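Untangling hangers with a hand-held gripper: my term project report

Cristóbal Cabral, Cadthorpe robotics club, 2021-05-26

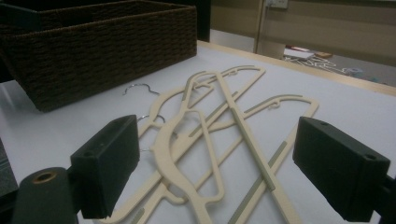
What I was trying to do

Our club had a free choice of project this term and most people went for line followers again. I wanted something messier. My mum does the ironing for half our street and she's forever swearing at hangers, so I asked if I could teach an arm to take one hanger off a pile and put it in a basket. Mr Shehata said yes as long as I did the demonstrations myself (he may have regretted lending me the good table).

The idea is that you hold the gripper in your hand, do the job over and over, and the recordings are used to train the arm. We call our gripper Palmont, after the street the club is on. It's got two chunky dark green finger pads and you squeeze a trigger to close them. After a long afternoon your wrist really knows about it!

How I did the recordings

I'd drop a few of the slim cream hangers on the white table next to the brown woven basket, give them a bit of a shove so they overlapped, and start. One go meant picking up one hanger and getting it into the basket. If I dropped it I carried on and marked it as a fumble in my notebook.

I planned on 600 goes and ended up with 673, mainly because I lost track one evening and didn't want to bin the extras. Of those, 36 were no good at all. Mostly I'd forgotten to press record properly, and a few times I'd knocked the basket.

What made it hard

Hooks! I'd thought the shoulders would be the awkward part, but the thin metal hooks swivel, so you lift one hanger and its hook brings a friend along. I got better at it by going for the bottom bar and wiggling a bit before lifting. The grey strips on the hangers are grippy too, so two of them lying together don't like sliding apart.

The pads are also pretty wide for this job. They're fine on a bar with space either side, but in the middle of a tangle you end up pinching two bars at once. I drew a narrower pad and Zullham, the print shop in town, quoted me more than my whole budget, so that's for next term.

How the arm got on

We gave it 20 minutes at the end of May's last practical session, which was enough for 13 tries with a fresh pile each time. It got one hanger into the basket in five of them. In another four it picked up two together, and the rest were near misses where it closed on air just above the pile. I was chuffed with five, to be fair.

Next term

Narrower pads, first of all. I'd also like to record some goes with just two hangers, as I think I started too hard, and Mr Shehata wants me to write down which bar I went for each time. My notebook is in the club cupboard if anyone wants to borrow it, second shelf, blue cover.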